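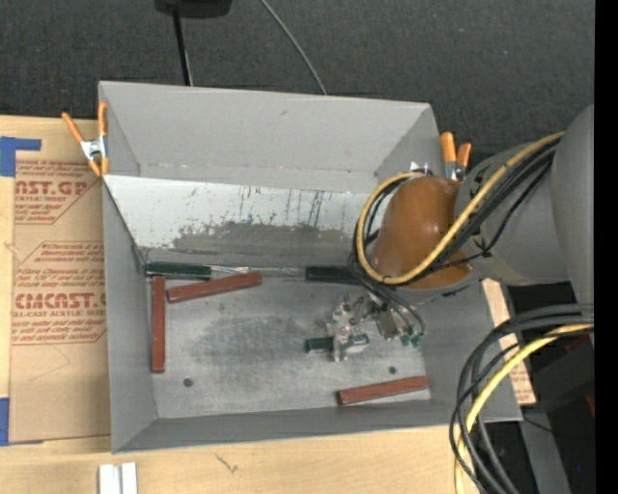
Why do things get scratches?

Every time two things rub together, each one can lose a very small piece of itself. We call this wear. Look at your shoes — the heel gets thin first, because it touches the ground before the rest of your foot.

Hard things can scratch softer things. Sand is quite hard, so it can mark many plastics and paints.

In the old town of Kemness, the stone steps are nearly 30 centimeters wide. In the middle they are low and smooth, from so many feet.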